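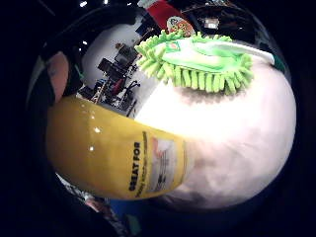 ZIDSIDE, 03/07/2021 - Gidon, the neighborhood cleaning club, is happy to invite everyone to its spring workroom tidy, with dusters, cloths and yellow bottles of cleaner set out to share. Members gave 200 hours to the shelves and floors last year, and we would love to see that grow!

Sign-up opened in February and 151 households have already put their names down - a lovely start. Bring a cloth if you have one, and clothes you don't mind getting dusty.
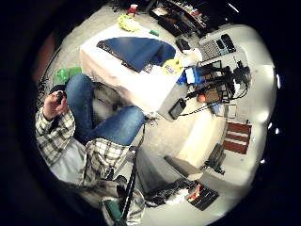
Jamila Miah said she always starts with the tables and leaves the cables for after lunch.

Sign up at the Mensah Hall desk.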